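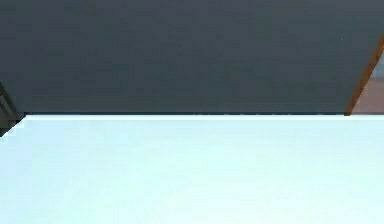 Gistemen Wrist View Kit

A camera mount and matching simulation package for hobby arms. The kit holds a small USB camera module behind the gripper of a desktop arm and supplies a rendered version of the same view, so a task can be set up in the simulator before the arm is bolted to a bench. The rendered bench uses flat colors: dark slate gray against a pale icy blue, with an orange-brown strip as trim.

What is in the box

Printed bracket, two halves
Tilt wedge, 30 degrees
Four M3 screws and one spare
USB cable, 80 cm, right-angle plug
Card with the download code for the scene files

The camera module is not included. Any board with a 32 mm square hole pattern fits the bracket without drilling.

Specifications

Mass without camera: 121 g
Reach of arm the bracket was designed for: up to 330 mm
Bracket material: PETG
Scene file formats: URDF and MJCF
Rendered output: color only. Depth is on the list for a later release.

Fitting

Remove the two screws on the underside of the wrist. Seat the lower half of the bracket, replace the screws and tighten by hand. Close the upper half over the camera board with the cable leaving toward the elbow. Leave enough slack for a full turn of the wrist joint – a tight cable will pull the plug out long before the joint reaches its stop.

The tilt wedge goes between bracket and wrist. Without it the camera looks straight along the gripper axis. Set the same option in the scene file (wrist_tilt: on or off), or the rendered view will not line up with the real one.

Matching the colors

The surfaces in the scene have no texture maps. Large plain areas give a feature tracker very little to work with, and users who rely on one should add printed markers to both the scene and the bench. For color segmentation the plain surfaces are an advantage. Panel, surface and trim colors are stored as plain RGB values in colors.yaml and can be changed to suit whatever paint is on the shelf.

Workshop build

The first bracket was made by Oriana Montecinos in the shared workshop at Grønli, for an arm assembled from a secondhand kit. Eskil Hägglund wrote the scene files and still maintains them. Their bench notes, including two bracket designs that cracked at the screw bosses, are in the download under /notes.

Compatibility

Tested with the Fliren 4 and Fliren 5 arms. The Clenine arm needs the adapter plate, sold separately. Arms with a round wrist are not supported.

Revision note, Fri 23 April: the upper half now has a relief cut for boards with a side-mounted connector. Earlier brackets can be filed to match. The drawing is in the download – sheet 2, lower left.

Spare parts

Upper half, lower half, wedge and screw set can be ordered separately. State the revision letter molded on the inside of the lower half.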